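Call for Participants: Fault Reproduction Study, Two-Arm Handling

The Hallgrímsson Laboratory invites applications from operators and analysts to take part in a study of an unresolved fault in its two-arm handling work. The study begins in February and is open to persons outside the laboratory. Previous participants in the Barkero trials may apply.

Background

Last fall, during a routine session with the Barkero control software, the left arm of a two-arm station failed to stop when the operator released the hand control. The arm continued to close on the work for a short time before the force limit halted it. The object was a glass vessel, and it broke. The operator, who was seated outside the marked area, was not hurt. The station was shut down the same afternoon and all sessions with breakable objects were suspended.

An internal review led by Heiðrún Ravn found that the stop command had been sent but was placed in line behind motion commands that should already have been dropped. The review could not establish why. The fault has since been seen 9 times, always in sessions where both arms were working close to a single object, and never in the automatic test routine that was written to catch it. The laboratory has therefore concluded that human operators are needed to bring the fault about under controlled conditions.

Until the cause is known, all reproduction work is carried out in Loltlow, the laboratory's simulated copy of the station. No participant will operate the physical arms at any point in the study.

The work

Participants will be asked to control both arms in a set of short handling tasks. The flower task is the one most often used, as it calls for slow, close movements of both grippers and frequent stops. Each attempt is recorded from more than one viewpoint, together with the full command log.

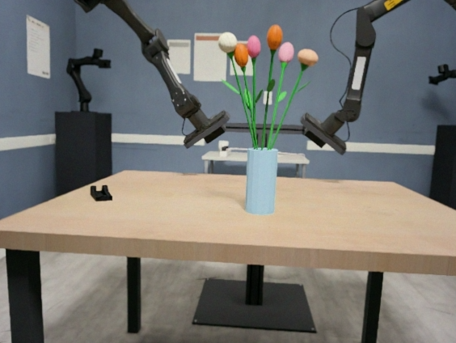
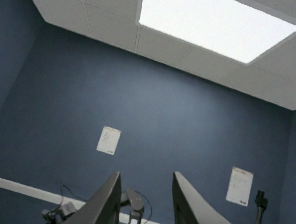

The flower task station in simulation: two arms at the vase, and a view past a pair of gripper fingers toward the wall.

At set points in each task the participant will release the controls without warning from the study staff. The delay between release and full stop is then measured. Any attempt in which an arm moves after release is marked, and the participant is asked to write a brief account of what he or she was doing at the time. These accounts matter a great deal to the review – the logs show which commands were sent, but they do not show what the operator intended.

The study aims to collect 3,000 recorded attempts. Of these, 2,000 will be made with the software version in use at the time of the incident, and the remainder with a version in which the command line has been rewritten.

Positions

Operators. Applicants must be 18 or older and able to use both hands at the controls for sessions of up to one hour. No experience with robots is required. Full training is given. Persons who are prone to motion sickness should note that part of the work is done while viewing a moving picture from the wrist of an arm.

Log analysts. Applicants should be comfortable reading time-stamped records and should have some background in control software, test engineering or accident review. Analysts will work under Heike Petersen and will not serve as operators, so that the two groups remain separate.

Conditions

Operators are paid by the session, including training sessions and sessions canceled by the laboratory on the same day. Analysts are offered a fixed-term part-time contract. Sessions are held at the Brunar building between 9:00 a.m. and 4:30 p.m. Travel costs within the city are refunded on presentation of a receipt.

Participants may withdraw at any time without giving a reason and will be paid for the sessions completed. Recordings contain the simulated station and the control signals only. Names are removed from the written accounts before they are passed to the analysts.

The findings will be published in full, including the record of the original incident. The study is independent of the team that develops the Barkero software, and its staff do not report to that team.

How to apply

Send a short letter stating which position is sought, the hours available each week, and any past work with remote-controlled equipment. Analysts should also enclose a résumé and one sample of written work. Letters should be addressed to Wanpen Saengthong, Study Office, Brunar building, second floor. Applications are read in the order received, and operators will be invited to a trial session before a place is confirmed.

Questions about safety or about the incident review may be directed to Auður Vestergaard, who is responsible for participant welfare.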